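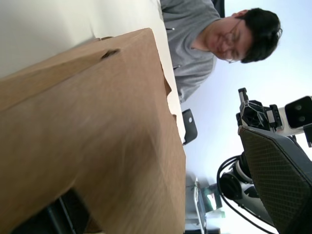

Liesl Gisler wrote in to ask why anyone would let an arm keep squeezing after it has already lost its grip, and whether a plain old limit switch wouldn't have saved us the trouble. Fair question, Liesl, and it's the one I get most, so let's start there.

14 comments

Why didn't it just stop when it lost the flap?

Because it didn't know it had lost the flap. The gripper on our Gundon cell works out whether it's holding something from motor current, and a folded-over bit of cardboard caught in the jaw draws almost the same current as a proper grip. So the controller thought all was well and carried on with the pull. A limit switch would only tell us where the fingers are, and they were right where they should be for a thick flap. Sorry, limit switch fans!

What went wrong, in plain words?

The arm closed on a box flap at a bad angle and pulled along the edge when it should have been lifting. Cardboard is pretty strong one way and pretty feeble the other (try it with a cereal box). The flap tore, a scrap stayed in the fingers, and the force reading dropped for a moment and then came back up. Our fault logic wanted a drop that lasted 90 milliseconds. This one didn't, so no fault.

Was anyone hurt?

No. The person at the table was outside the reach we'd set for that arm and hit the stop button. I still wrote it up as a safety matter, though, and I'd do it again. An arm that's wrong about what it's holding can be wrong about where that thing is going to end up.

Is this the same fault as the one in January?

Nope, and I know the two get mixed up. January was the Clornirar wrist cable, which had been rubbing on the housing and gave us random joint errors. Very annoying, but it failed the good way -- everything froze. This one kept moving, and that's why I fuss about it so much more.

Can I just turn the grip force down?

You can, and I did, and then it dropped things. Lower force helps with thin flaps, but the angle matters a lot more. I took 10 percent off and left it there. If you're tearing cardboard at low force too, look at your approach path before you touch anything else.

So what did you change?

The drop window is 15 milliseconds now. That gave me a pile of false alarms the first afternoon, mostly from the fingers settling, so there's a second check: after closing, the arm makes a tiny lift and waits. If the reading doesn't go up the way it should, it opens and backs off. The idea came from a reader who runs a Đorđević gripper and was having the same headache with mailers. Thank you!

I also slowed the pull. It makes the whole job drag a bit and I've gotten complaints, but it's staying slow until I trust the lift check.

Do textured finger pads make it worse?

I go back and forth on this. They hold better, so when something gives, it's more likely to be the cardboard. Smooth pads would slip and you'd get a nice clean miss. But then you'd get a lot of misses! I kept the textured ones. Just clean out the fibers, since packed fibers mess with the current reading too.

Where do I send my own torn-box stories?

Post them in the Nosimdale thread, and please include your grip force and the approach angle. Logs are even better -- a log from just before the tear is worth more to me than the whole rest of the run.

Last updated 2018-10-11

37 shares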